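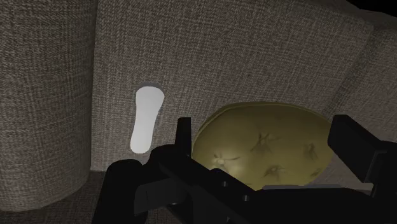 1/ I have spent most of October with Wurnora, the living-room tidying simulator from Ondine. You give it a robot arm, a sofa and a chore, and it gives you opinions about your career.

2/ The sales page promises "100 ready-made chores". I opened them all. A good many are the same chore with the cushion in another place, but I've seen kitchen gadgets sold on less.

3/ Setup was painless, which worried me. Download, licence key, one restart, and the first sofa task was running before my tea had brewed. The manual is 301 pages long and I got by on 4 of them.

4/ What I like: the upholstery. Somebody at Ondine cares deeply about coarse brown weave. The cushion has proper tufting and piping, and it's a better cushion than any I own.

5/ You also get more than one viewpoint. One sits right down by the fingers, for when you want to know exactly how you missed. The other stands back and takes in the arm, the sofa and the tiled walls behind. Dark grey tiles, in a lounge. Fine.
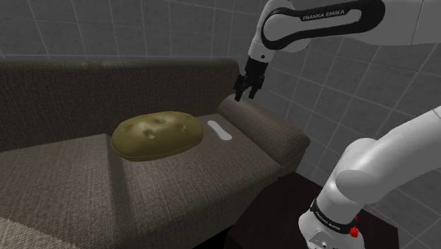 6/ THE GRUMBLES
Lighting. Anything dark goes very dark, so a black gripper in close-up is mostly a rumour with a couple of screws in it. There's a brightness slider on the export menu, where I'd never have looked.

7/ The small pale thing on the seat is listed as "remote". It has no buttons. I asked support and was told buttons are "under consideration" – I wish them well.

8/ Price. The home licence is 30 quid a month, and Vondley will sell you a plainer package for less. Vondley's sofas look like wet cardboard, mind. Lozano is free if you enjoy compiling things at midnight.

9/ Would I keep paying? Until Christmas, yes. I want to finish the cushion chores, and I've already learned where the brightness slider is.

10/ Replies are open if you've tried the kitchen pack. I'm told it has drawers.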